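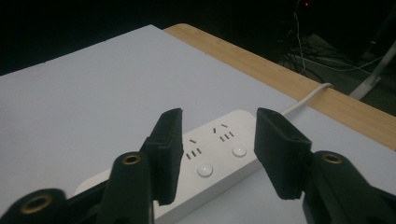

Does the walnut ink need gum arabic if it's only going on sized paper?

Only a little. On the gelatin-sized sheets the plain ink already sits up well, and a few drops of gum solution per jar are enough to stop it feathering at the ends of strokes. On unsized stock it feathers whatever you add.

Wednesday, August 21, 2019

Best ink day so far! Batch 13 came off the heat this morning and it is the first one I'd be happy to hand to a stranger. Deep brown, a bit of red in it when it pools, and it goes down from a steel nib without any of the spitting we had with the July jars. I wrote out half a page of the Stirkholm ledger as a test and then just kept going, so there are now three pages of somebody's oat deliveries from 1792 in my handwriting. Apologies to whoever wanted the good paper.

What changed from batch 12:
Husks soaked for seven days, stirred morning and evening, lid on but loose.
Strained through muslin twice before heating, then through the fine cloth once afterward.
Simmered very low. No boil at any point. Batch 12 boiled while I was on the phone and I'm fairly sure that's where the gritty bits came from.
Reduced by half, tested on a strip, reduced a little more.
Vinegar went in at the end this time.

I know I changed too many things at once. Emil has already told me, and he's right. Batch 14 will be the same as 13 in every respect except the vinegar, which goes back to the start, and then we'll know something about the vinegar at least.

Test strips are in the blue folder, in order. Each strip has a fast line, a slow line, a row of dots, a wash, and then the same again after an hour. Look at the wash on the Holzer paper if you only look at one. It dries with a dark rim and a soft middle, very close to the blots in the ledger, and I got quite excited about that. The Darkex sheet is a much brighter white and makes the same ink look thin and greenish. I'd been blaming the husks for that green for weeks (sorry, husks). From now on, color gets judged on the Holzer only, and the Darkex is for practice.

Iron gall. The jar Urs started is still pale when it goes on and comes up gray-black by the next day. I wrote a line at four yesterday afternoon and looked at it every time I walked past, and it is wonderful to watch. It went from weak tea to slate before I left, and this morning it was properly black with a faint blue edge. The nib I left in it overnight is ruined, though. There's a pitted ring right where the surface of the ink was. Rinse your nibs, me included.

Urs would like to try the recipe he copied from the older household book, the one marked 1491 on the inside cover. We both doubt the date goes with the recipes, as there are at least two hands in it and the second looks a good deal later. It asks for white wine where ours has rainwater, and it gives the galls "crushed, not to powder." I did a small amount with the mallet in a cloth bag and got everything from gravel to flour. Next try will be the pestle, in small lots, and sieved.

Quills. Laurier brought in a bundle of goose feathers and we cured some in hot sand and left some as they were. The cured ones cut cleanly and hold an edge for most of a page. The uncured ones split up the side as soon as I made the slit, all but one, and that one writes like a wet noodle. The sand was hot enough when a scrap of paper pushed into it started to tan. I'd love a better measure than that, but it worked on all the feathers we tried it on. Left-wing feathers curve away from my eye and are much nicer for me – Lesego writes left-handed and wants the others, so nothing goes to waste.

Lesego's lettering on the sample cards is gorgeous, by the way. She did them with a cured quill and batch 13, and the thins are thinner than anything I've managed with steel. I've asked her for a second set for the Sollari evening.

Engelbert's question from last week, whether the walnut ink will fade: I don't have an answer. One strip is taped in the south window with its top half under card, and its twin is in the drawer. Please don't move the window one, even to clean.

To get:
more muslin
small amber jars, the wide-necked kind
rainwater, if it ever rains
gum arabic in lumps, the powder clumps badly

Batch 14 husks went into soak at noon, same pot and same amount of water. Emil is stirring tomorrow evening, and I've left the long spoon on top of the lid.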